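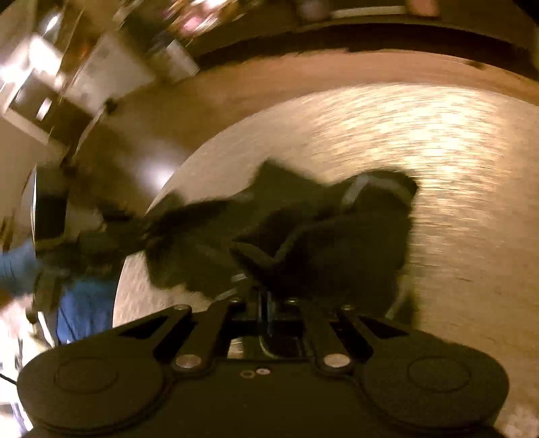 Sorting of the donated clothing and bags at the Rolmont house began on Monday and is now past the halfway point. The work is done in the upstairs room, where we cleared the rugs so that everything could be laid out and gone through piece by piece. Dark items take the longest. Something black and soft on the light wooden floor has to be picked up and turned over before anyone can say which pile it belongs to, and a pale gray strap or loop is often the quickest way to tell one piece from the next. We have asked the sorters to leave straps and loops on the outside when they set things down.

Progress since the last report

Eleven boxes have been emptied and their contents sorted by use. Six are ready to go to the Closel shop, where Theresia Berchtold has made space in the back. Children's clothing is finished. Coats are finished except for those that need new zippers, which Ingeborg Hollenstein is repairing at home.

Bags were added to the job in January, after the grant was approved, and were not in our first plan. We are checking every pocket and lining. Keys and papers go into an envelope marked with the box number, and Cyrill Wieser is trying to return them.

Delays

We lost two mornings when the heating was off. The shelving from Nuven came without the brackets for the top row, so folded items are stacked lower than we wanted and the piles need straightening at the end of each day. The brackets have been reordered at no charge.

Spending

Costs are within the approved amount. Most of the money so far has gone to shelving, labels and storage bins. The van has not been paid for yet — Valentin Pfister is waiting for a second quote.

Next steps

Around 10 boxes remain, mostly scarves, sweaters and mixed household fabric. We plan to finish these before the first van run to Closel. Worn-out fabric will be bagged separately for recycling. We would like your approval to move the unused part of the printing budget to the van — please reply to Johanna Thaler, who is keeping the accounts for this phase.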